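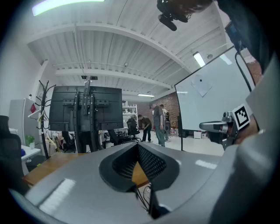 Every spring the robotics club at Salomville puts on a demo for the parents, and every spring the parents clap at the wrong moment. They clap when the arm moves. The arm moving is the easy part. We have had arms that move for years. What deserves applause is the arm stopping where it was told to stop, with the thing it was told to pick up still in it, and by then the parents are usually looking for the cookies.

I have helped with the club for 6 seasons, which I mention only to establish that I have been wrong about this for a long time. I used to be in favor of the demo. I was in favor of the competition too, the big regional one at Grestilmont, where the teams wear matching shirts and somebody's fog machine sets off somebody else's sensors. I now think both of them are teaching our students to be bad at robotics, and I would like the club to skip Grestilmont this year and spend the time on something duller.

The duller thing is called Fokau. It's the name the students gave to their data project, and I have been told the name means nothing and to stop asking. The idea is simple enough. You hold a gripper in your hand, with a camera on it, and you do a chore. You pick up a cup and put it down on a saucer. Then you do it again. When you have done it 1000 times you have something a robot can learn from, and a sore wrist. At present the students are at 700, and the mood in the room is what you'd expect.

Compare this with a competition season. A competition robot has to work for 3 minutes, on a floor everybody has measured, under lights everybody has complained about in advance. So the students build a machine for those 3 minutes. They learn to tune it until it wins and then never touch it again, like a wedding cake. Ask the team that came home with a trophy what their robot does if you shift the target by the width of a hand and they will look at you as if you had proposed arson.

With Fokau, shifting the target is the whole job. The students move the cup, turn the handle, drag the table closer to the window. They label what they recorded and find that a good share of it is useless. One of them left the lens smudged for an entire afternoon and had to throw the afternoon away. I can't think of a lecture that would have taught the same thing, and I have given most of the lectures.

The case against me is a decent one. Kids join robotics clubs for robots. They don't join to stand at a table practicing saucers. Enrollment goes up after Grestilmont and I have no reason to think it would go up after a spreadsheet. The trophy case by the front office has kept our budget alive through two principals, and a hard drive full of cups wouldn't look like much in it. A parent asked me last September what her son had made so far, and when I said "mistakes, mostly, but sorted," she didn't laugh.

There is also the Bárány Prize to think of, which goes to the best student team in the area and which has never once gone to a team that skipped the competition. We would be giving that up. I'd be sorry, and then I'd get over it, having looked closely at the plaque.

But I have watched what happens to our students after they leave. The ones who struggle can all build. What they can't do is sit with a thing that fails one time in twenty and keep asking why. We trained that out of them ourselves, by cheering for the nineteen.

So let's give the season a try without the shirts. Grestilmont will be there next year, with the fog. If the parents still want a demo they can come and hold the gripper, and we'll put their cups in the set with everyone else's. I expect they'll be terrible at it, and a few of them will want another go.

24 September 2018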